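Chapter 3
Small Things in Small Boxes

Open any drawer in any bedroom and you will probably find a box that was never meant to hold what it holds now. It came with a phone, or a mug, or a pair of shoes, and somebody kept it because it was a good box. I love these boxes! They are the best place to begin learning how to store jewelry, beads, coins, buttons and all the other little objects that slip under beds and roll behind radiators.

In Chapter 2 we worked with big, soft things: blankets, coats, pillows. Those forgive you. A badly folded sweater is still easy to find. An earring is a different matter, and the skills in this chapter are finer and slower, and (I think) much more fun. You will need a flat surface, good daylight and an hour when you don't have to be anywhere.

Before You Begin: The Cloth

Every sorting job in this book starts by covering the table. A cloth keeps small pieces from bouncing, softens the noise, and gives you something to lift by the corners if you have to stop halfway. Plain cloth is best for dark or colorful pieces. For clear beads, try a cloth with a stripe or a strong color, so that the edges show up. Suede-like fabrics grip well, and a chain laid on one tends to stay where you put it. A smooth tablecloth lets you slide things along with a fingertip, which is handy when you are matching pairs. Plenty of people end up using both, one overlapping the other, and work back and forth between the two.

My own teacher, Aiman Simanjuntak, ran her first classes in a rented bedroom in Gradska, with students sitting on the bed and passing things across. She was firm that a low table was better than a high one - anything that fell had less far to go.

An open cardboard box set down on the covered table makes a fine starting point. Put a little tray inside it for the metal pieces and let the beads have the rest of the space, coiled so the string doesn't kink. A wooden bead bracelet curls up beautifully this way, and its middle makes a nest for a few odds and ends.

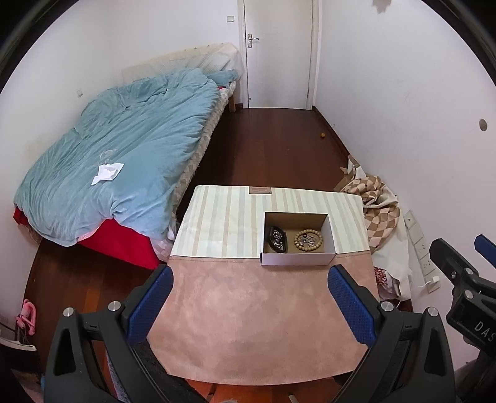 3.1 Sorting by What Scratches What

Now for the part students always enjoy. Metal scratches wood, stones scratch metal, and pearls get scratched by nearly everything. Once you know this, you can look at any muddle of jewelry and see how it wants to be divided.

Take out one piece at a time and lay it on the cloth. Leave a finger's width between pieces. Start with the hardest and work toward the softest, and keep anything with a broken clasp in a group of its own (we'll come back to those in Section 3.4, with pliers).

Key words for this section: divider, coil, nest, clasp, tarnish.

Try it: Choose one box at home and give yourself 83 minutes, the length of our old Kestari workshop. Draw the contents before you move anything, then again when you have finished. Keep both drawings for the exercise in Section 3.2.

Reader comments

plirnix_fan: Did the "try it" with my grandmother's button tin and lost a whole Sunday to it. Loved it. The drawings felt silly until I did the second one.

Marta: What about silver that has already gone dark? Should it be cleaned before it goes in the tray or after sorting?

beadbox2741: @Marta I sort first and clean later, otherwise I clean the same ring twice. I think she covers tarnish in 3.3.

Contact: Ki Learning Books, reader desk | © 2018 Ki Learning Books | Back to top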